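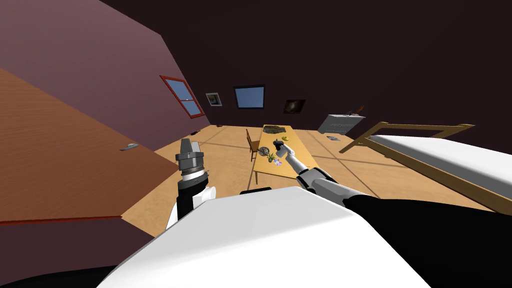 The practice room at Marelholm: bed on the right, long table in the middle.

So you want to try the simulator at the Skisa open day? Do this and you'll be fine!

1. Grab a slot at the Najafi desk (28 people max).
2. Sit down, pick an arm and move it slowly. I rushed mine and got completely lost.
3. Switch to the gripper view and find something you know. 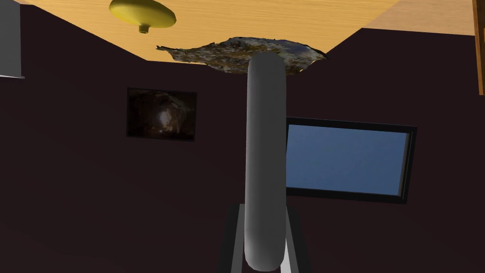 I go for the yellow ceiling lamp, then work my way down to the table from there.

4. Open the fingers wide before you reach for anything. 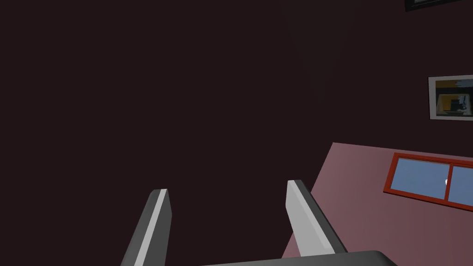
Fingers open, red window off to the right.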